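Viltow多言語文庫 中間報告(助成担当の皆さまへ)

いつもお世話になっております。前回の報告から時間がたちましたので、蔵書の整理、貸出、読み聞かせの時間、そして会計について、まとめてご報告いたします。日本語は私の母語ではありませんので、読みにくい所がありましたら、どうぞ遠慮なくご指摘ください。

蔵書の整理

目録に入力が終わった本は854冊になりました。前回お知らせした時は、まだベトナム語とポルトガル語の棚だけでしたが、今はネパール語、タガログ語、中国語、ロシア語の棚も入っています。登録は済んでいないが館に届いている本は99冊です。その大部分はネパール語とベンガル語の絵本で、表紙の文字を正しく入力できる人が少ないため、遅れています。

入力の方法についても一つ変更がありました。はじめは書名をローマ字だけで登録していました。この方法は作業する側には楽でしたが、お母さんやお父さんが検索の時に自分の文字で入れても本が出てきません。それで、原語の文字、ローマ字、日本語の訳の順番で書名を入れることにしました。すでに入力した本を直す作業が必要になり、二月はほとんどその仕事でした。計画書に書いた予定より遅れたのは、主にこのためです。

ローマ字の書き方は、言語によって決まりがいくつもあります。ロシア語については図書館で使われる方式にそろえましたが、ネパール語の場合は、保護者の方が普段スマートフォンで打つ書き方とかなり違いました。話し合いの結果、目録には両方を入れています。画面で見ると少し長いですが、検索の失敗は減りました。

分類のラベルは、これまで言語ごとに色を変えていました。しかし言語が増えて、似ている色が多くなり、特に緑の系統で間違いが起きました。新しいラベルには色の他に、その言語の名前をその言語で印刷しました。この印刷はButis印刷にお願いしています。一度、ベンガル語の文字の結合が崩れて印刷され、全部を刷り直してもらいました。追加の料金はかかっていません。こちらが渡したファイルにフォントを埋め込んでいなかったことが原因で、次からは必ずPDFで渡すようにします。

場所について

文庫は引き続きUrkeo館の一階をお借りしています。入口に近い部屋が書架、奥の部屋が読み聞かせの部屋です。雨の日にベビーカーを置く場所が足りない問題は前回も書きましたが、まだ解決していません。館の方と相談し、廊下の掲示板を移動すれば置けるだろうという話になっています。移動の時期は決まっていません。

利用案内の紙は、これまで日本語と英語とベトナム語でしたが、ネパール語を加えました。館内の設備、靴を脱ぐ場所、飲み物を飲んでもよい場所などの説明も同じ紙に入っています。訳を作る時、「ご遠慮ください」という言い方が一番難しかったです。直訳すると、してもよいのかいけないのかが分かりません。結局、ネパール語では「しないでください」とはっきり書きました。丁寧さは文の終わりの形で出すようにしたそうです。
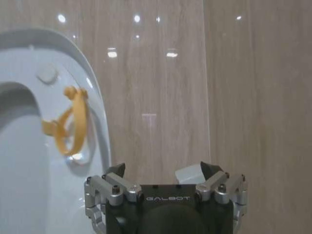

写真1 Urkeo館のトイレ

貸出の状況

貸出の期間は二週間のままです。延長は、次に待っている人がいなければ一回できます。この規則はあまり問題なく動いています。返却が遅れる方はいますが、連絡をすれば多くは次の日曜日に持ってきてくださいます。

連絡の方法は、電話からメッセージに変えました。電話では、こちらも相手も母語ではない日本語で話すことになり、題名の聞き間違いがよくありました。メッセージなら本の表紙の画像を送ることができます。これは利用者の方の提案でした。もっと早く気がつけばよかったと思います。

よく借りられる本の傾向について、計画の時の予想と違ったことを書きます。私たちは、有名な日本の絵本の翻訳版がよく読まれると考えて、最初の予算の多くをそれに使いました。実際には、その国で昔からある民話の本、または数え歌や子守歌の本の方が多く出ています。ある保護者の方は、自分が子どもの時に読んだ本と同じ版があると言って、長い時間その棚の前に座っていました。翻訳版も借りられてはいますが、日本語の元の本と一緒に借りて、二つを並べて読む使い方が多いようです。このため、後半の購入では、翻訳版は元の本と組にできるものだけを選び、残りを民話と歌の本に使いたいと考えています。予算の費目は同じですので変更の届けは必要ないと理解していますが、もし必要でしたらお知らせください。

小学校の高学年の子どものための本は、まだとても少ないです。絵本は簡単に見つかりますが、十歳を過ぎた子が母語で読める長い物語は、国内の書店ではほとんど手に入りません。現地から取り寄せる場合、本の値段より送料が高くなることもあります。今はWuisan書房という輸入の店を通して、まとめて注文する方法を試しています。一回目の注文は、税関の書類に本の題名の英訳が必要だと言われ、到着が遅れました。二回目からは、注文の時に題名の訳の一覧をこちらで作って渡しています。

傷んだ本の修理も少しずつ進めています。背が割れた絵本は、専用の糊と薄い和紙で直します。飛び出す仕掛けのある本は修理が難しく、貸出をやめて館内だけで読んでもらうことにしました。子どもたちには少し残念なことですが、毎回直す時間を考えると、今はこれが良いと思います。

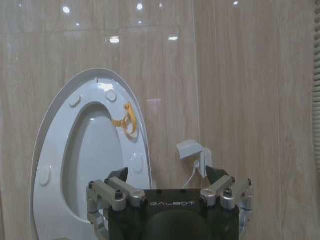

写真2 トイレの壁は木目調のタイル張り

読み聞かせの時間

読み聞かせは毎回30分です。以前は一時間でしたが、小さい子は途中で疲れてしまい、後半は誰も本を見ていないことがありました。短くしてからは、終わった後に親子で棚を見る時間ができ、貸出も増えたという印象があります。印象だけですので、次の報告では貸出の記録と比べてみます。

一回の中で使う言語は2つまでにしました。一つは日本語、もう一つはその日の言語です。前は参加する家庭に合わせて多くの言語を少しずつ入れていましたが、読む人の交代が多く、物語の流れが切れてしまいました。今は同じ場面を先にその日の言語で読み、その後で日本語で読みます。順番を反対にした日もありましたが、日本語を先に読むと、子どもは内容が分かってしまい、次の言葉を待って聞かなくなるようでした。母語を先にするのがよいと、読み手の方々も同じ意見です。

三月の回では、ネパール語の歌を全員で歌いました。日本語しか話さない子も、繰り返しの所は大きな声で歌っていました。ただし、手の動きを付けた歌は、国や地域によって動きの意味が違うことがあります。始める前に読み手の方に確認する時間を取るようにしました。

読み手の方への謝金は、計画書の通りに支払っています。領収書の名前の書き方で何回か困りました。口座の名前がカタカナ、在留カードがローマ字、ご本人の署名が母語の文字という場合があり、会計の書類では同じ人だと分かりにくいからです。今は受け取りの紙に三種類の名前を書く欄を作りました。添付の様式が前回と違うのはそのためです。

学校との連携

近くの小学校に、文庫の本を箱に入れて貸し出す計画は、まだ始まっていません。学校からは、日本語の題名がない本は先生が内容を確認できないという意見をいただきました。もっともな意見だと思います。それぞれの本に、短いあらすじと、出てくる場面で先生が知っておいた方がよいこと(宗教の行事、食べ物、親しい人が亡くなる話など)を日本語で書いた紙をはさむことにしました。この紙を作る作業は時間がかかり、完成した分から渡す予定です。

あらすじの日本語は、保護者の方が書いたものを、私と別の担当の二人で直しています。直しすぎると書いた人の声がなくなりますから、意味が通じる所はそのまま残しています。

会計について

図書購入費は、Wuisan書房への支払いの一部が次の期になる見込みです。ラベルの印刷費は予算の中に入っています。計画になかった支出は、修理用の和紙と糊、それからネパール語の案内の印刷代で、消耗品費から出しました。詳しい金額は別の表をご覧ください。表の中で「確認中」と書いた行は、送料の請求書が届いてから直します。

今後の予定

次の報告までに、未登録の本を全部目録に入れることを一番先に行います。ベンガル語の入力を手伝ってくださる方が見つかりましたが、平日の夜しか時間がないとのことで、館の鍵の時間について相談しています。その次に、高学年向けの本の注文と、学校の箱の準備を続けます。ベビーカーの場所についても、決まりましたらお知らせします。

利用者の方から受けた質問のうち、助成担当の皆さまにも関係がありそうなものを次に書きます。

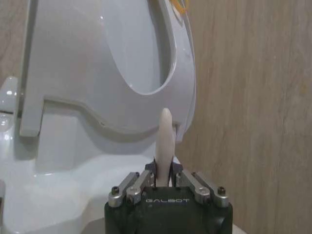
家にある外国語の絵本を文庫に寄贈することはできますか。

子ども向けで、ページの抜けがない本でしたら受け付けています。持ってくる前に、本の題名と言語をメッセージでお知らせください。同じ本がすでに棚にある場合は、他の文庫にお渡しすることがあります。

寄贈の本は助成金で買った本と分けて目録に記録していますので、会計の表の冊数には入っていません。

Viltow多言語文庫 目録・報告担当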